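Parcel counter at Zoladbridge to stay open until July

5 June 2019

The parcel counter on Stereck Road in Zoladbridge will stay open until the end of July while the town council looks for a new home for it.

The counter was due to shut this week when the lease on the building ran out. The landlord, Sombatkul Lettings, has agreed to a short extension on the same rent. Opening hours will be cut, and the counter will no longer open in the evening.

From now until it closes, the counter will be open from 10 in the morning until 4 in the afternoon. It will shut for lunch on days when only one member of staff is in. A notice with the new hours has gone up in the window and at the library.

People living in Fudside will be hit hardest if no new site is found. The village lost its post office when the shop was sold, and most residents now collect parcels in Zoladbridge. The next nearest counter is in the retail park on the far side of the river. The number 21 bus goes there but does not run after the schools have finished for the day.

A petition asking the council to step in was handed over last month with 91 signatures, most of them from Fudside. Councillors talked about it at their last meeting and voted to write to the landlord, who replied within the week.

Heriberto Ccori, who runs a small business from his home in Fudside selling sheet music and spare parts for accordions, started the petition. He sends out parcels most days and takes in returns at the counter.

"I can't leave boxes on the step, and the van comes when I'm out teaching," he said. "If the counter goes, I'll be spending half the morning on a bus to post one book. Older people in the village have it worse than me. Some of them have stopped ordering things." 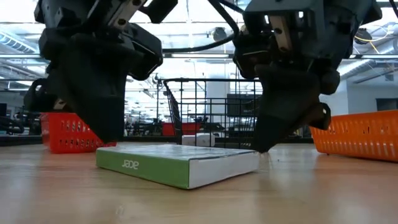
A flat box on a light wooden table.

Three places are being looked at for the new counter. The first is the old ticket office at the station, which has been locked up for some years and needs a new floor. The second is a room at the side of the library. It has its own door onto the car park, but there is little space to store larger items. The third is the back of the chemist's on Market Street, whose owner has said she would take on the work if the council paid for shelves and a lockable store.

The council has not said which it prefers. A report on the costs will go to councillors before the end of the month and will be put on public view at the town hall.

Mr Ccori said he would be happy with any of the three but thought the library was the best for people coming in by bus, as the stop is just outside. He would also like one late opening each week for people who work in the day.

The council said late opening would depend on staff and that it could not make any promises. It is also looking at whether lockers could be put up outside the village hall in Fudside. The hall's car park is not lit at night, and a power supply would have to be brought in from the road.

Until the new site is agreed, customers are being asked to collect parcels as soon as they can. The counter has been short of space since the spring, when part of the back room was closed off after a leak in the roof. Parcels are now being held for 10 days before they are sent back. Anyone who will be away for longer can ask at the counter for extra time, but must do so before the parcel arrives.

Customers will still need to bring the card left by the driver and something with their name and address on it. A neighbour or relative can collect on someone's behalf if they bring both.

Comments on the three sites can be left in the box at the library or sent to the clerk at Zoladbridge Town Hall. Large print copies of the comment form can be picked up from the library desk.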